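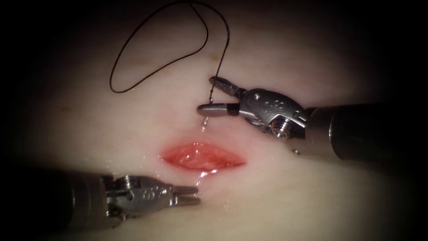 Cathal Rafferty wrote in to say the new points system at Wonidden Speedway will pull 20 more late models through the gate by spring. Maybe. We heard the same thing when Gustix put up the $1,000 win bonus, and the B main was still canceled for lack of cars.

The Cronin 400 moves to January, with the top 7 in points locked in. That helps the regulars – it does little for a part-time team deciding whether to tow all that way on old tires. The track says the surface will be reworked before then. We'll believe it when turn three stops rutting up by the second heat.

Entry forms are at the Drerix parts counter.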